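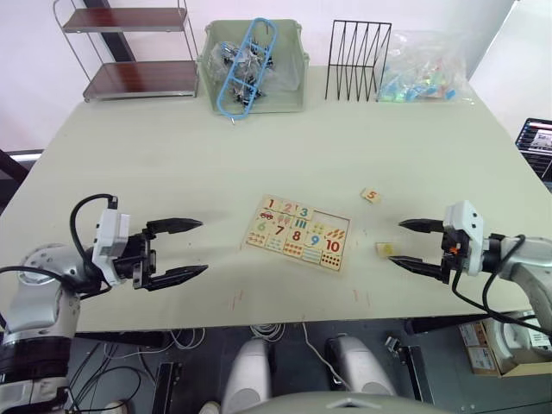
A number puzzle board on the table, with the 5 out of its place.

About Sernham

Sernham sells and lends wooden learning toys to nurseries, schools and families. We are a small outfit, and we don't believe most of what gets printed on toy boxes.

You know the kind of thing. "Builds math skills." "Boosts the brain." We have read plenty of those claims and asked a few makers what they were based on. Mostly we got a brochure back. So our own listings say what a toy is, how big the pieces are and what children did with it when we put it out. If they walked off, we say that too.

Piyumi Gamage started the lending shelf in January with puzzles her own kids had outgrown. The catalog now runs to 640 items, which is probably too many, and we drop the ones that keep coming back unused.

Number boards are our most borrowed item. Does a child who can fit the 5 into its slot know what five means? We doubt it. Some are just matching shapes, and there's nothing wrong with that. We do like boards that print dots or little pictures next to the digits – there is at least something to count. The Tunura and Clidon sets come in both styles, and the listings tell you which is which.

Loans last 4 weeks. Please check for missing pieces before you return a board, under the sofa included. We replace single pieces when we can get them, and the match in color is not always great.

Page last updated 2023-11-30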